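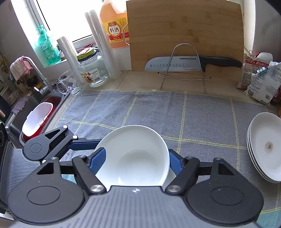
Radka wrote back that the gray doe should stay off the buck until February, that she was too thin in August and is only a little better now. She weighed her at the Usdale place and got less than she wanted to see. I had planned on breeding her with the others this fall, so the list changes.

10 September 2018

Up early, fed, let the goats out on the lower side. Trimmed feet on the two yearlings. One had a soft spot on the left hind and I put copper on it. Will look again in a few days.

Senad brought the hay. 100 bales, less 2 that broke coming off the truck, and he took those off the bill. First cutting, stemmy, but it smells fine. Stacked it on the north side and left the old stuff in front to use up.

Malachy Costello called about the wether kids. He wants them for brush and doesn't care about papers. Told him $30 deposit on each and pick up when the fence is in. He asked about the old buck too. Not for sale.

Roughly 900 feet of the creek fence still needs the bottom wire. Out of clips again.

Milk was down this evening, mostly Celtov, who didn't finish her grain. Temperature normal. Moved her to the small pen with hay and water.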